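Home Reviews Software Ralelard 5 for Constitutional Text Comparison: Full Review

Ralelard is a desktop application for comparing constitutional drafts, published by Multon and sold mainly to parliamentary libraries, university law schools and the sort of policy desk that has to produce a clause-by-clause brief the morning after a government releases its text. Version 5 adds a new alignment engine, a referendum mode and a revised export module. I used it for a full drafting cycle on a mid-range Windows laptop, and for a shorter period on a Mac, with a mixture of published constitutions, amendment bills and a consultation draft that changed several times while I was working on it.

What it does

A general-purpose document comparison tool treats a constitution as a string of words. If an article on emergency powers is moved from chapter four to chapter seven and renumbered, such a tool reports one long deletion and one long insertion, and the analyst is left to establish that two words changed in the third paragraph. Ralelard parses the text into a tree of parts, chapters, articles and sub-articles, then tries to match nodes between versions on content before it looks at their numbering. Moved provisions are shown as moved. Changes inside them are shown separately.

The tree is built on import. Clean HTML and well-structured Word files come in almost without intervention. PDFs with a text layer need some correction, chiefly where running heads have been absorbed into the article above. Scanned gazettes are another matter and are dealt with further down.

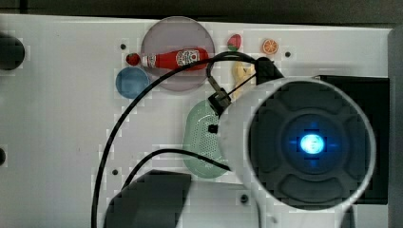

Alignment is controlled by a similarity threshold, set by default at 78 per cent. Above that figure two provisions are treated as versions of each other; below it they are listed as unmatched and can be paired by hand. The default is sensible for amendment bills. For a wholesale replacement constitution it is too high, and I had the best results after lowering it in stages and checking the new pairs at each step. The threshold can be set per chapter, a welcome change from version 4, where it applied to the whole project and a loose setting needed for the preamble would produce false matches in the schedules.

Cross-references

The cross-reference checker is the strongest part of the package. It builds an index of every internal reference ("subject to Article 61", "as provided in the preceding section") and tests each one against the renumbered text. In the consultation draft it found 23 references that pointed to the wrong article, including one in the provision on dissolution of the lower house that sent the reader to the flag. All of them were real errors. It missed two references written in words, of the form "the article concerning the judiciary", and the manual concedes that descriptive references are outside its scope.

Results can be sorted by origin, target or type of fault. There is no way to mark a finding as reviewed and have that mark survive a reimport. When the drafting body issues a new version, every dismissed warning comes back. On a text under active negotiation this costs a good deal of time, and it was reported by users of version 4 on the Multon forum without visible effect.

Multilingual texts

Constitutions with two or more authentic languages are handled as parallel trees. The pairing of French and English was reliable in my tests, and Spanish and Portuguese were close behind. Arabic is supported, with correct right-to-left display in the comparison pane, but the change markers in the margin stay on the left, on the far side of the text from where the eye begins. It is a small fault and a tiring one over a long document.

The program makes no claim about whether two language versions mean the same thing. It reports structural divergence only: a sub-article present in one language and absent in the other, a list with an additional item, a proviso attached at a different level. That restraint is correct. A tool that flagged "shall" against "may" across languages would generate more noise than any small team could clear.

Referendum mode

Referendum mode is new in this version. It takes the comparison and produces a voter-facing summary table, with the current provision, the proposed provision and a short neutral description for each substantive change. The descriptions are templates filled from the type of change detected. "The term of the office is altered from X to Y" is accurate and dull, as it ought to be. Where the engine can't classify a change it leaves the field blank and highlights it for an editor.

Around 40 per cent of the rows in my test project were filled automatically, and of those only a handful needed rewording. The blank rows were concentrated where you would expect them, in the chapters on rights and on the powers of the head of state, where the drafting is least formulaic and where the public argument tends to be. An organisation buying version 5 for this feature alone should budget for a lawyer's time on the remainder.

One design decision deserves criticism. The mode sorts changes by article number and offers no grouping by question. Where a proposal is put to voters as several separate questions, the changes belonging to each one have to be tagged individually and exported as separate tables. A jurisdiction that bundles everything into a single yes or no vote won't notice. Australian users will.

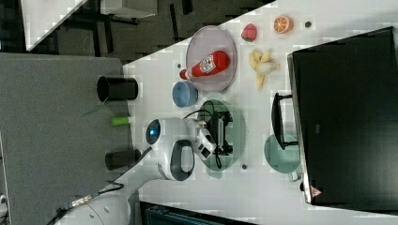
Scanned sources

Optical character recognition is supplied through a paid add-on called Villanueva. It is adequate on typeset gazettes of the last few decades and poor on anything older. Two-column layouts are read across the gutter unless the column boundary is drawn manually on each page, and the boundary isn't carried forward from one page to the next. Marginal notes, common in Commonwealth instruments, are merged with the body text about as often as they are kept apart. I stopped using the add-on after the second document and went back to a separate recognition program, importing the corrected text. I can't recommend the extra cost.

Performance and stability

A full comparison of two long constitutions, schedules included, finished in under a minute on the laptop. Memory use climbs with each open project and isn't released when a project is closed, so the program benefits from a restart at lunch. I had one crash, during export on the Mac, and the autosave recovered everything except the most recent manual pairings.

The database is held locally. For offices that handle unreleased drafts this will be the deciding point in its favour. The licence check contacts a server at launch and then needs no further connection; an offline licence is available on request. The shared project feature works over an ordinary network drive with file locking, one editor at a time for each chapter. It is old-fashioned and it worked without conflict.

Export

Export formats are Word, HTML, CSV and an XML schema documented in an appendix. The Word output uses real styles and real heading levels, so a table of contents can be generated without repair. Footnotes survive. Tracked changes can be written in native form, which lets a colleague without the software accept or reject each one in the usual way. The CSV export drops accented characters unless the encoding is changed in preferences, and the default there should have been corrected several versions ago.

Documentation and support

The manual is thorough, indexed and written by someone who has read a constitution. The worked example follows a fictitious municipal charter, the Charter of Utville, through three rounds of amendment, and the sample files are included with the installer. New users should complete it before opening their own material, in particular the section on splitting and joining nodes. Email support answered two of my three queries within a working day. The third, on the margin markers in Arabic, was acknowledged and logged.

Upgrading from version 4

Old projects open in version 5 but are converted on first save and can't be opened in the earlier version afterwards. Keep copies. Manual pairings are preserved, custom node types are not, and the keyboard shortcuts for accept and defer have been swapped with no option to restore the former arrangement. Users whose work is confined to ordinary amendment bills gain the per-chapter threshold and little else. Those who deal with replacement texts, or who prepare official explanatory material ahead of a vote, have a stronger case for the upgrade.

Rating

Alignment: very good
Cross-reference checking: excellent, with the reservation about dismissed warnings
Multilingual support: good
Referendum mode: useful, incomplete
Villanueva add-on: poor
Export: good
Documentation: very good

Recommended for institutional buyers, without the add-on. Individual researchers should request the trial licence first and test it on a text they already know well.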